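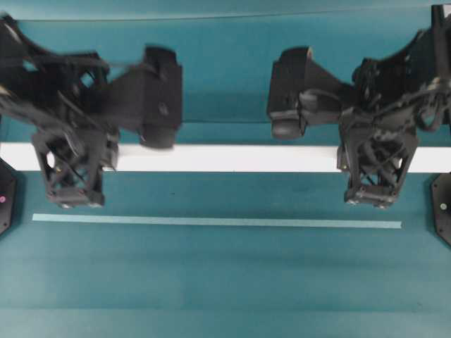 Two black arms over a teal work surface

ENDEX PELLET TRAPS - for sale, airgun only
page updated 9 October 2020

OK, so most of you who email me want to know about the big one, so I'll start there. The Endex Hamel is the heavy steel box trap with the putty backing, and it's the one I shoot into pretty much every evening when the weather is decent. I've still got the small one too (the Lirport), see further down, and I have odds and ends like spare putty and target clips at the bottom of the page.

HAMEL TRAP - $183 plus shipping

It's a box with an open front, a slanted plate inside, and a thick layer of duct seal putty in front of the plate. You clip a paper target over the opening and shoot. The pellet goes through the paper and stops in the putty with a dull thup. That's the whole thing, no moving parts! I used to shoot into an old steel funnel trap that rang like a dinner bell every shot, and my neighbor over the fence was very polite about it for longer than I deserved. With the Hamel I can shoot before breakfast.

It will take .177, .20 and .22. I rate it for airguns up to 1,000 feet per second with regular lead pellets, and please take that seriously. My own .177 springer was doing 814 over the chrony with the pellets I like and it's never gotten anywhere near the plate. I don't shoot the light alloy "hyper whatever" pellets and I won't tell you how they do in it, you're on your own there. Same goes for .25 and up.

NO FIREARMS. Not .22 shorts, not CB caps, not "just one to see." I get this email every month. The answer is still no.

NO STEEL BBS either. They can come straight back at you off a hard spot, and I've had one do it to me off a different trap, right in the shin. Lead pellets only, and wear your glasses anyway.

How long does the putty last? On mine I go 3,000 pellets, then I dig it out. That's a pretty messy job and I sort of enjoy it. Let the trap sit in the sun for an hour so the putty softens up, put on gloves, and peel it off the plate in slabs. The lead is mostly in one big lump behind wherever you aim (or a wide smear if you shoot like I did back in August, when my scope mount had worked loose and I blamed everything else first). Pick out the lump, knead the rest flat, press it back in and top it up with a fresh brick. Wash your hands after, it's lead.

If you only ever shoot at the same bull you'll wear a hole there much sooner. Move the paper around! I use a sheet with five bulls on it and work around the corners.

It's heavy. I mean it, with the putty in it I use both hands and I grunt some. It ships without the putty installed, the bricks come in their own box, and you press them in yourself. Start at the bottom and overlap them like shingles. If the putty is stiff, leave it on the dashboard of the car for a while.

LIRPORT TRAP - the small one

Same idea, shallower, no slanted plate, just a flat back with putty on it. It's meant for basement and garage shooting with air pistols and the milder rifles, the kind of stuff you'd shoot ten-meter with. I wouldn't put a magnum springer on it. It hangs on a nail or sits on a shelf, and it uses the same clips as the Hamel. I'm out of these right now and waiting on a few more, so send me a note if you want one and I'll put you on the list. Price should be the same as last time.

PURTHORPE SPINNERS

I had a batch of these and there are a few left. They're a little hanging paddle set on a bar that drops into the two slots on top of the Hamel. Great fun for kids who get bored with paper (and for me). Paint wears off quick, I keep a can of white on the porch. These are louder than the putty, fair warning. They don't fit the Lirport.

SETTING IT UP

Put something solid behind the trap, always. A trap is for the shots that go where you meant them to go. I've got a stack of old railroad ties behind mine with a piece of carpet hung in front, and that carpet has a few holes in it that I'm not proud of. Indoors I'd use a sheet of thick plywood, bigger than you think you need. Check your local rules about backyard shooting too, they're different all over and I can't keep up with them.

I set mine so the bull is a touch lower than the muzzle when I'm sitting at the bench. Seems to help the pellets dig in.

ODDS AND ENDS

Putty bricks, sold singly or as a full refill for the Hamel
Target clips, set of four
Replacement front lip for the Hamel (the part everybody shoots, me included)
Paper targets, five bull, by the pad

SHIPPING AND RETURNS

I ship in the lower 48 only. Anything that shows up bent, send me a picture and I'll make it right. If you just don't like it, send it back clean and without pellets in it and I'll refund the trap but not the shipping, because the shipping on that thing hurts.

Email is best. If I don't write back in a couple days try again, my spam folder eats things.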